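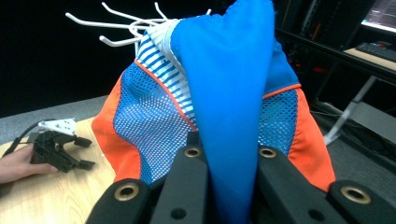

Blue and orange sports garment in the grip of the black fingers, white multi-hook hanger behind.

Flullach Two-Hand Gripper Set
For soft goods, laundry and other things that refuse to hold a shape

Can a machine do the laundry yet? Some of it, slowly, if you are not in a rush for the shirt. The Flullach set is built for teams working on the rest.

Each set contains 2 hand-held grippers. You do the chore yourself, with the grippers in place of your fingers, and the recordings go toward teaching an arm to do the same. Expect your first hour to be humbling. Most people have been hanging up clothes since grade school and will still drop a sleeve.

What it handles well
Towels, T-shirts, pillowcases, mesh sportswear, work gloves, shop rags.

What it handles on a good day
Thin straps, buttons, hangers with too many arms.

What it does not handle
Fitted sheets. We tried. Price, our test rig, has been through 3,000 folding runs and remains undefeated by anything flat – fitted sheets are not flat.

Shop-floor use
The same fingers pick rags, bag small parts and load bins. Gritberg fingertips (sold separately) give a softer pinch for coated parts. A person is still faster at all of it, and also notices when the bin is full.

Service
Check the finger screws every 2,000 grips. Replacement fingers ship from our Dralirau workshop in pairs. Orders placed before noon go out the same afternoon.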